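Search tips, tools, rooms
Go

Before You Budget for a Household Robot

Last updated: August

The Plarnero people will sell you a two-armed helper on a payment plan and call it a kitchen upgrade. I'd keep my wallet shut until you've done some dull arithmetic. The base price in the quote I got was $4,000, and that left out delivery, the charging dock and any grippers beyond the pair it ships with.

Ask for a simulator run of a job you do at home. Carrying a board across a furnished room is a good one.
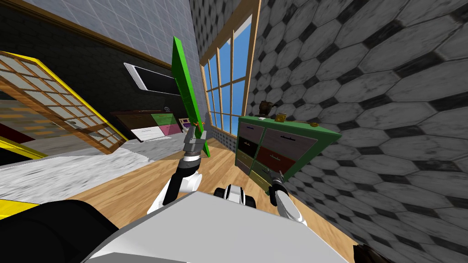 Celeste Vieira
Workshop and Home Equipment Editor

In the simulated room one gripper has hold of a long green board, with a six-drawer cabinet and a low dresser to get past. Fine. A rendered floor has no crumbs on it, so ask what the same job looks like in a real house.

Measure your doorways first. Mine is 26 inches and the Tronby brochure wanted 30.

Get the service terms in writing. Ploltex covers parts for 2 years, labor not at all.

Price the boring fix too. Horácio Torres at Meireles quoted me for a rolling cart and a wall rack, and I bought both with the money I'd set aside for the deposit.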